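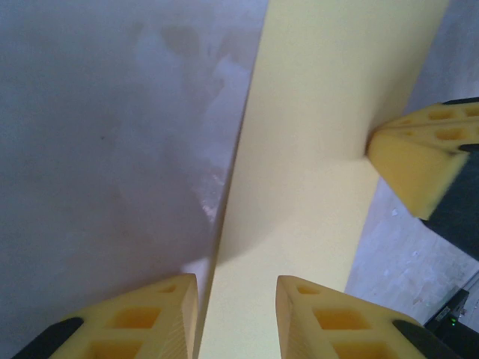 Garras do kit Stulis seguram uma peça amarela durante o teste. Foto: Rawan Saab

Dobrar cartão é um trabalho que as pequenas gráficas continuam a fazer à mão. A Himville quer vender-lhes uma alternativa: o Stulis, um conjunto de dois braços com garras de dedos flexíveis, programa de treino e 4 meses de assistência incluídos. Passámos uma tarde de junho na oficina da Kikside, que tem o kit à experiência há três semanas.

A montagem ficou a cargo de Arnel Tagle, técnico da Himville, e ocupou uma manhã. Os braços fixam-se à bancada com grampos e a calibração faz-se pelo ecrã. O manual só existe em inglês e salta passos na parte da rede. Suha Qaisi, responsável pelos acabamentos, teve de telefonar duas vezes para a assistência.

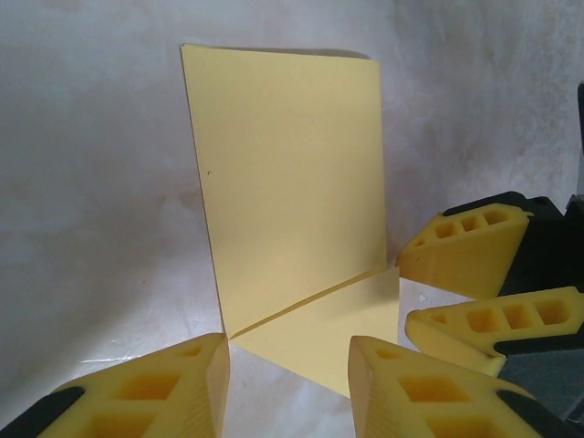

A dobra simples é a primeira tarefa que o Stulis traz no catálogo, e a que mais interessa à Kikside, que faz suportes de balcão em séries de 300. O operador guia os braços algumas vezes e o programa repete o movimento. Um cartão amarelo-claro dobrado em L, com uma aba quase na vertical, mostra o que se pede à máquina. O vinco não é perfeitamente vivo, faz uma ligeira curva. Para um suporte de balcão serve; para uma caixa com encaixe, Qaisi prefere vincar antes na prensa.

Os dedos trocam-se sem ferramentas e vendem-se aos pares. A câmara de cada punho vem de série. Ficam de fora a bancada e o computador, que o cliente tem de arranjar.

A Himville aluga o kit por períodos de 3 meses, com opção de compra no fim. A Kikside ainda não decidiu se fica com ele.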